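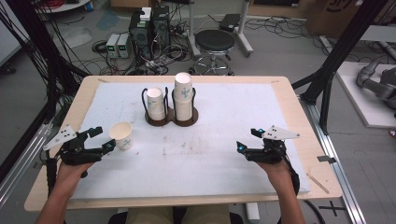

Can a person teach a robot a chore just by doing it in front of some sensors? Sometimes, for one chore, in one room, with the same objects put back where they were. Past that, you should ask whoever is selling it for their failure numbers.

That is the short form of what Ruth Dunmore told me over a long afternoon in May. She has spent most of her working life putting machines onto packing lines, and these days she gets hired by companies that want a second opinion before they sign for a system "trained by demonstration." She has sat through the pitch from Trarton and the pitch from Nostia, and she says she could give either one from memory.

"The pitch is always that the programming is gone," she said. "You show it, it learns. And then I ask how many times you showed it, and there's a pause, and somebody says 400. Well, 400 what? 400 good ones? Did you throw any out? Who decided?"

I had come with the idea that there was one way of doing this. Dunmore sorts it into two, and she is sour about both, though more sour about one.

The first is remote control. An operator sits at a console, or holds a pair of small copy arms, and the real robot follows along while everything is logged. She likes that the data comes from the machine that will do the job. If the arm can't reach, the operator finds out right then. What she dislikes is the pace.

"It's like buttering toast with oven mitts on, through a mail slot. Good operators get used to it. But watch the recordings. They hover, they go in crooked, they back out, they go in again. All that hovering is in your data now. You're going to get a robot that hovers."

The second is the hand-held gripper. There is no arm during the recording at all. A person holds the gripper in each hand, does the task, and the fingers and the motion get recorded for a robot to imitate later. Paper cups are a favorite for this, because they are cheap and light, and pulling one from a stack is harder than it looks.

She grants that it is fast. "A person with two of those in their hands moves almost like a person. That's the attraction, and I don't dismiss it. You can do 20 in the time the remote people do 2."

So why the face, I asked, because she was making one.

"Because a person has a shoulder. And a waist. You lean in a little, you turn your wrist some way that's comfortable for you, and you've recorded a path that the arm bolted to the bench may not be able to follow. Then someone has to filter those out, or fudge them, and that work doesn't show up on the slide that says no programming."
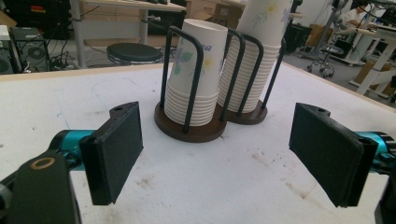 What the fingers don't feel

I asked about grip, and this was where she got going. A paper cup in a nested stack is, in her words, a rotten object. It sticks to its neighbor. It gives when you squeeze it. Pull too gently and nothing comes; pull hard and you may get two, or a dented one.

"When you do it with your own fingers you feel the second cup coming along. You give it a wiggle. Through a gripper you feel some of that, in the handle. Does the recording have it? Depends on the rig. If all you kept was video and the finger opening, then the reason for the wiggle is gone. The robot gets a wiggle with no cause. It'll wiggle when it doesn't need to and not when it does."

I put it to her that the pictures might carry enough. You can see a rim lift, you can see two rims instead of one. She thought about it for longer than I expected.

"Some of it, sure. I've been too hard on vision before and had to eat it. At Solís they had a setup I'd have bet against, and it separated trays all morning. I stayed past lunch waiting for it to choke."

Did it?

"It choked when they changed tray suppliers. Same tray, supposedly. Slightly shinier."

She told that story without any pleasure. Her complaint with Solís is that the changeover had been on the calendar for weeks and no one had thought to record a single session with the new trays. The engineers she spoke to assumed the system would cope. The sales material had more or less told them it would.

The person holding the thing

Dunmore keeps coming back to the demonstrators, who in her view are the least discussed part of the whole business. A session is tiring. You hold the grippers out in front of you, you repeat a small motion, you reset the objects, you do it over. At Nalton she asked to see the recordings in the order they were made.

"130 of them from one shift. I watched the first ten and the last ten. Different job! By the end the guy is dropping things into place from higher up, he's skipping the little check he did at the start. I don't blame him, I'd have quit sooner. But it all went into the pot with the same weight."
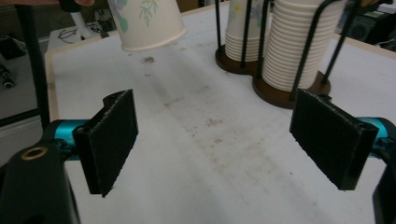
Her advice to buyers is dull, she admits. Ask who did the demonstrations and for how long at a stretch. Ask how many were discarded. Bring your own objects to the demo, out of your own stockroom, and put them down slightly wrong. Stand where you can see the person with their hand near the stop button, and write down each time they step in.

"If they won't let you move the cup, go home," she said.

I asked whether she would ever recommend one of these systems. She already has, it emerged, for a kitting bench where the parts hardly vary and a missed pick costs nothing but a retry. She wouldn't name the client. She also wouldn't say it had been taught in an afternoon, as the brochure had it.

"It took them until the end of the summer," she said. "It works okay. They still have a woman standing next to it on the late shift."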